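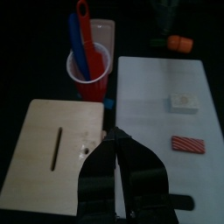
Planalano is a play kitchen workshop and classroom for the under-eights. We started with one table and a box of pretend food from a closing-down sale, and we now run 5 sessions a week in term time. Children come with a grown-up, pick a kitchen and get on with it. We keep the kit simple and mostly real-sized — proper boards, a red spatula and a blue utensil standing in a paper cup, small blocks for the food. The red and white striped one gets called all sorts. Salmon, bacon, a sweet, once a carpet. We don't correct anybody.

What we do

Pretend cooking, mainly. Laying out, sorting, serving, putting back. A session lasts an hour and the last ten minutes are tidying, which the little ones like more than you'd expect. No screens, no worksheets. Snack is brought from home and eaten at the other end of the room, so the play food stays play food.

We have three regular groups:

Gosling — ages 2 and 3, grown-up stays throughout. Big pieces only, nothing that fits in a mouth.

Trimix — mixed ages, brothers and sisters welcome. The noisy one.

Prellosero — our café group, ages 5 to 8. They write the menu, take the orders and argue about prices.

Each group has its own shelf. Please dont move things between shelves, the Gosling one is checked for size and we have to start again if it gets muddled.

How we set up a table

Less than you'd think. A board each, a couple of pieces of food, something to stir or lift with. Put out thirty pieces and they get tipped on the floor, put out two and somebody opens a restaurant. We like plain boards for this, pale ones against a dark top are easy for small children to see, and a board with a handle slot can be carried to the "customer" without help. Food goes straight on the board. A striped red block and a speckled one with a tan oval on it will do for a whole lunch.
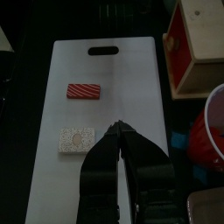
Looking after the kit

Boards and utensils are washed after every session, blocks are wiped. Paper cups go in the recycling at the end of the day. Wood is wiped and dried flat, never soaked — we lost a good board that way in our first February. If you find a chipped piece put it in the tub by the sink and tell whoever is running the session. We mend what we can and most things go back out again.

Nurseries and schools

We lend boxes too. A box does a group of up to 10 children and goes out for 3 weeks, longer over the holidays if no one else has asked for it. Comes with boards, food pieces, utensils and a packing list stuck inside the lid. Please use the list!! Collection is from our door, we can't deliver at the moment.

Coming along

Places are booked by the half term. Trimix usualy has a space or two, Prellosero has a waiting list. First visit is free, just let us know which group and how old. Aprons on the hooks, coats wherever you can find room.

Page updated Sep 25, 2018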